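Notes for the Tuesday talk, home repair evening, Niklow library

Slide 1. Say hi, thank Afshin Mohammadi for the projector. Start with the lamp story (keep it short this time!).

Slide 2. Why fix small things at all? I love this part. A doorbell, a desk lamp, a kid's keyboard: most of what quits on us quits at one tired joint. Ask for hands: who has a drawer of dead gadgets at home?

Slide 3. Our numbers. 2,561 items through the door so far, and we want 3,000 by January. Pause here, let people clap for themselves.

Slide 4. Bench basics. Unplug first, always. Good light, a dish for screws, a damp sponge for the iron tip. Click through slowly.

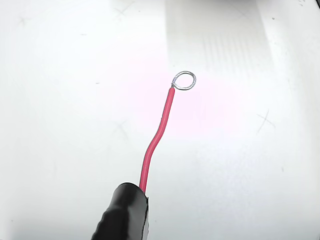

Red insulated wire.

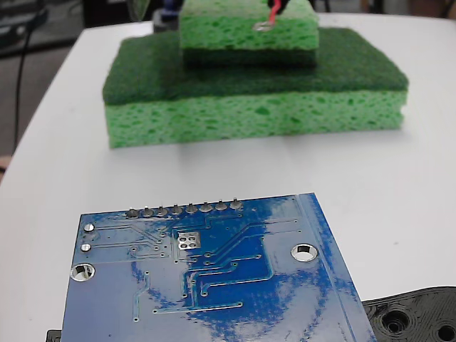
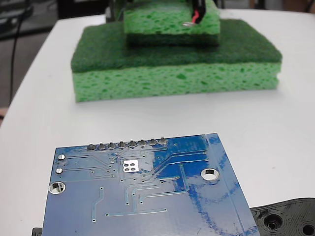
Slide 5. Solder. Heat the joint, then feed the solder into the joint, count to two, let go. Keep the tip shiny! A gray, crusty tip is why beginners think they're bad at this, and they're so close. Mention leaded vs. lead-free, and washing hands before the cookies.

Slide 6. The Esfahani radio. Play the clip, 200 seconds, don't talk over it. It gets me every time.

Slide 7. Where to go next. The six-week beginner class, sign-up sheet by the coats. Borrow a kit from the Lisis desk, bring it back with the iron cool.

Questions. If someone asks about microwaves: no, we don't open them.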